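Firkley Foundation Program Office
Interim Progress Report, Second Reporting Period
Project: Teaching Two-Arm Handling Tasks by Remote Demonstration
Grantee: Osuvgate Center for Applied Automation
Principal investigator: Marlene Kennedy
Prepared by: Kinga Barta, project coordinator
Submitted: 12/9/23

Summary

The project is on schedule against the revised work plan. The demonstration target for the period was 400 accepted recordings across all handling tasks. Of these, 234 have been accepted and archived, and the remainder are scheduled for completion before the end of January. The shortfall is confined to tasks that require both arms and is explained under Work Package 2. No change to the total award is requested. A minor transfer between budget lines is described at the end of this report.

Work Package 1: Work cell and operator station

The first work cell was accepted from Bouchard early in the period and has been in regular use. The installation follows the layout approved in the original proposal, with two arms facing each other across a shared table and an operator controlling both by means of a pair of hand-held leader arms. Each movement of a leader arm is copied by the corresponding arm in the cell and saved together with the camera record. Keegan Zacharias completed the calibration of the leader arms and wrote the start-of-shift procedure, which is now mandatory before any recording is made.

An early difficulty concerned delay between the operator's hand and the arm. Operators reported that the lag caused them to overshoot when closing the gripper, and several sets of recordings had to be set aside for that reason. The control software was moved to a dedicated computer and the delay is now within the limit stated in the proposal. The recordings made before the change have been kept in a separate archive and are not included in the accepted total.

The table surface was left uncovered after a short trial of a dark mat. Operators found it harder to judge the height of the fingers over the mat, and the mat shifted when an arm pressed on it.

Work Package 2: Collection of demonstrations

Demonstrations are organized by task. Each task has a written instruction sheet, a starting arrangement and a stated end condition. A recording is accepted when the end condition is met without a stop, when both arms return to their rest positions, and when a second member of staff has reviewed the record. Rizwan Sandhu is responsible for the review and for the log of rejected recordings.

The tray tasks have taken up most of the period. In these tasks the operator uses one arm to reach an item held in a shallow tray, while the other arm either waits or steadies the tray. They were selected at the request of the partner site at Gornoreck, where similar trays are packed and emptied by hand.
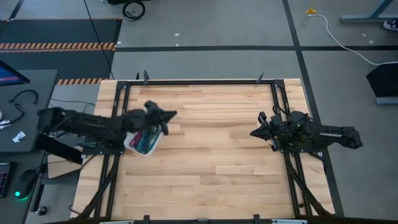
Figure 1. Two-arm work cell during a tray task. The left gripper is at the small white tray; the right gripper is empty and held above the table.

Single-arm versions of the tray tasks were completed ahead of plan. Operators reached a steady pace within their first sessions, and the rate of rejection fell once the instruction sheets were revised to state which edge of the tray should be approached first. The revised sheets also allow the tray to be set down at an angle. Earlier sheets required it to be square to the table, and test models trained on those recordings performed poorly when the tray was turned even slightly.

Two-arm versions have progressed more slowly. The main causes of rejection recorded in the log are as follows:

The tray was pushed against the side of the work area before the item was lifted.
The second arm made contact with the tray before the first arm had a firm hold.
The operator paused for longer than the permitted time between one movement and the next.
The item was released above the table and not placed.

The third cause is largely a matter of training. New operators tend to stop and consider the next movement, and the pause is then learned by the model along with the rest of the demonstration. Huguette Campbell has introduced a rehearsal period in which operators carry out each task without recording until they can complete it in one continuous motion. The rejection rate has improved among operators who have completed the rehearsal, although the group is still too small for a firm conclusion.

Thin and flexible items remain the most demanding. They lie close to the bottom of the tray, and the raised rim limits the angle at which the fingers can enter. The team compared two approaches: pinching the item from above, and sliding it against the rim until an edge lifts. The second is slower but has produced more consistent recordings, and it has been adopted as the standard method for flat items. The instruction sheets have been updated accordingly.

Work Package 3: Training and evaluation

A first model was trained on the accepted single-arm recordings and evaluated in the same cell. It was able to approach the tray reliably from the starting positions used in the demonstrations. Performance declined when the tray was placed closer to the side rail than in any recording. This result was expected, and the collection plan now includes a wider spread of starting positions.

The evaluation also showed that the model copied small corrections that operators had made near the end of the reach, including in cases where no correction was needed. The team considered removing these recordings and decided to retain them, as they appear to help the model recover when the first approach is slightly off. A comparison with and without the corrected recordings will be reported in the next period.

Evaluation of two-arm tasks has not begun and will follow completion of the collection target.

Staffing and training

The project currently has 6 trained operators, of whom 5 are cleared to record two-arm tasks. The remaining operator is expected to be cleared in January. Sessions are limited in length at the request of the operators, who reported fatigue in the wrist and shoulder after extended use of the leader arms. Adjustable arm supports have been ordered for the operator station.

Safety

There were no injuries during the period. One unplanned contact between the two arms was recorded during a rehearsal. The operator released the controls, the cell was stopped, and the arms were inspected and returned to service the same afternoon. The working range of each arm has since been reduced in software so that the two can meet only over the middle of the table. The start-of-shift procedure has been amended to include a check of this setting.

Budget

Spending is in line with the approved budget. The dedicated control computer was charged to the equipment line. The arm supports were not foreseen in the proposal, and the Center requests approval to cover their cost by a transfer from travel, where a planned visit to Gornoreck was replaced by a remote meeting. Supporting invoices are supplied in the financial annex.

Plans for the next period

The Center will complete the outstanding two-arm recordings, giving priority to flat and flexible items. The wider range of tray positions will be added to both the single-arm and two-arm instruction sheets. Evaluation of the two-arm model will begin once the recordings have passed review, and the results will be shared with the partner site before they are reported to the Foundation.

Questions on the content of this report should be addressed to Kinga Barta. Requests for access to the archived recordings should be sent to Rizwan Sandhu with a copy to the principal investigator.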